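Service > Handbücher > Undside 70 > Aufstellen und Anschließen

4 Aufstellen des Luftbefeuchters

4.1 Standort wählen

Das Gerät Undside 70 ist für Innenräume bestimmt. Die Stellfläche muss eben, tragfähig und frei von Erschütterungen sein. Tische mit glatter Oberfläche sind zulässig.

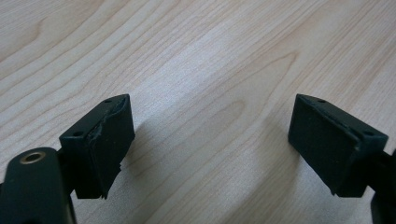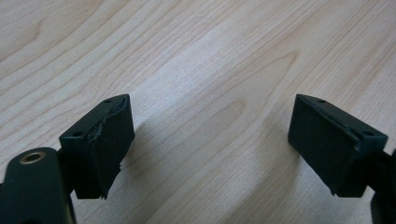 Helle Tischfläche mit Holzmaserung

4.2 Gerät aufstellen

1. Transportsicherung am Wassertank entfernen und aufbewahren.
2. Gerät auf die Stellfläche setzen. Abstand zur Wand: mindestens 14 cm.
3. Gerät an den vier Stellfüßen ausrichten, bis die Libelle im Tankschacht mittig steht.
4. Luftauslass nicht auf Möbel, Vorhänge oder elektrische Geräte richten.

VORSICHT: Austretendes Wasser kann Holzoberflächen aufquellen lassen. Auffangschale (Art.-Nr. 948) unterlegen.

4.3 Wassertank füllen

1. Tank am Griff senkrecht nach oben herausziehen.
2. Verschluss gegen den Uhrzeigersinn abschrauben.
3. Kaltes Leitungswasser bis zur Markierung MAX einfüllen. Keine Duftstoffe zusetzen.
4. Verschluss handfest anziehen, Tank einsetzen.

Hinweis: Bei hartem Wasser die Entkalkungspatrone Pamedico (Art.-Nr. 919) verwenden. Patrone vor dem ersten Einsatz wässern, siehe Beiblatt.

4.4 Erstinbetriebnahme

1. Netzstecker einstecken. Die Anzeige leuchtet gelb.
2. Taste WAN drücken, bis die Anzeige auf Grün wechselt.
3. Sollwert einstellen. Werte über 70 % relativer Feuchte sperrt die Steuerung.

Bleibt die Anzeige gelb, Sitz des Tanks prüfen, dann Schritt 2 wiederholen.

Stand: 19. Juli 2018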